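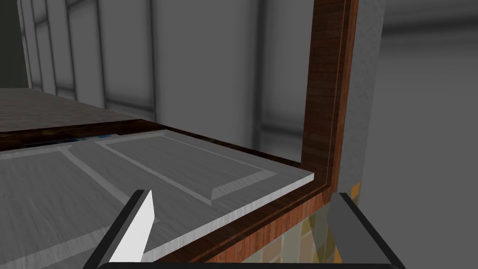

Gray panel door, reddish-brown wood around it

jindier_k
Do you guys paint old cabinet doors or leave them be? I've done 2 and my wife hates both.
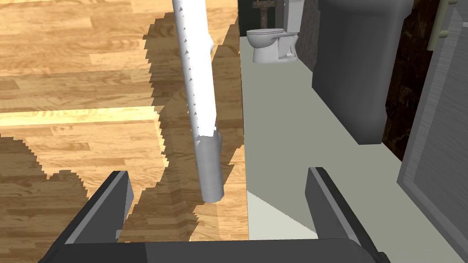 She says gray goes dull by winter. I kinda like it – hides fingerprints.

Amarachi Akpan
Team wife, sorry! Stain it.

sumar1233
Nah, stain shows every scratch. Paint, 3 thin coats.

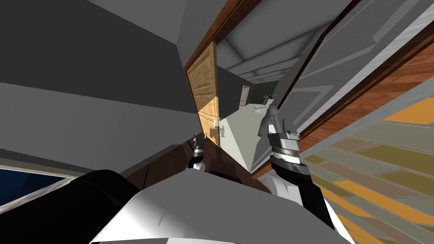
And sand between them – I skipped that in September and regretted it.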